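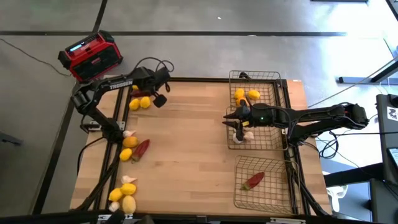
Lemons and a dark red chili pepper on a light wooden tabletop.

Filed under: Local History, Family Stories

Drulberg's Fiore family letters come home in May

After the better part of a century in a cousin's attic in Pisora, the letters of the Fiore family are coming back to Drulberg, and we could hardly be happier to pass the news along. There are 70 of them, most written by Ottilia Fiore to the sister she left behind when she married and moved away (she missed the plum trees terribly, and says so on nearly every page!).

Gyula Szilágyi, her great-grandson, has spent five winters copying them out by hand, and he still can't read her on the subject of her mother-in-law without laughing. "She was 19 kinds of polite about it," he told us.

The letters go on view at the Dranberg Street library in May, and anyone with Fiore relations is warmly invited to bring along their own family papers.

5 comments | 100 shares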